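Huvbridge News, 16th January

The Tatasow record is finally finished!

If you've been to any of the late shows in Bustdale over the past two years, you've probably heard bits of this already. Tatasow, the Huvbridge electronic duo with the two battered synths and the enormous kick drum sound, have wrapped up their second album, and we've had it on repeat in the office since the files landed. It's called Joo, it has 14 tracks, and it is a real step up from the first one.

The debut was a club record from start to finish. You put it on, it went fast, it stopped. Joo takes its time. The opening track is nearly 9 minutes long and the drums don't show up until well past the halfway mark, which sounds like a lot to ask, but there's a bass line underneath that keeps shifting by a note or so every few bars and you never get bored waiting. When the beat does come in it's soft, almost like someone tapping on a desk. Lovely stuff!

After that things pick up. Track three is the one they closed with at the summer party last July (the one with the chopped-up choir that had everybody singing the wrong words), and it's been cleaned up a good deal since then. The choir is brighter and the clap has some room around it. Track six has actual guitar on it, a first for them, played through something that makes it wobble like an old cassette. And the run from eight to eleven is all one long mix with no gaps, so please don't shuffle it the first time through.

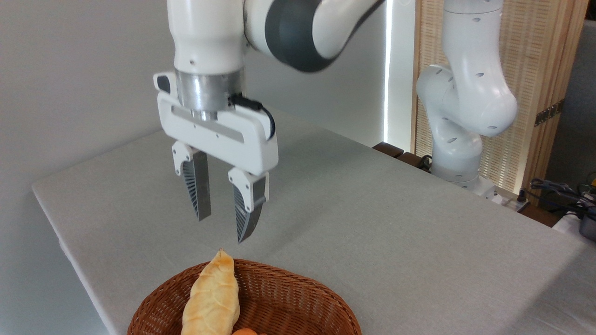

One subscriber who got hold of the early stream wrote in to say that the quieter songs are the best thing on the album, and that the long mix in the middle could have lost a couple of minutes without anyone complaining. She'd also like it on record that the old version of track three was better live, with the rougher clap, and that she'll be asking for it from the front row.

We disagree about the mix, but she has a point about the clap. There was a dirty, crunchy edge to it in the room that you don't quite get here. Maybe it'll come back for the shows.

The vocals deserve a mention too. There were hardly any on the first album, just a word or two looped until it turned into percussion. This time four of the songs have proper verses, sung low and close to the mic with very little on them. The last track is just voice and one held organ chord, and if you've got decent headphones, save it for those.

Joo will be out as a download and on vinyl. The vinyl is a run of 200, pressed as a double so the long mix gets a full side to itself, and the sleeve folds out with the lyrics printed inside. Subscribers get first go at ordering, so keep an eye on your inbox for the link. It's one copy per person for the first batch.

There's a release show at Bustdale as well, with the whole album played in order and then a second set of older material. Doors are earlier than usual to fit it all in. The support act is still being sorted out, and we'll put the name in the next newsletter along with the set times. Bring earplugs, that kick drum hasn't got any smaller!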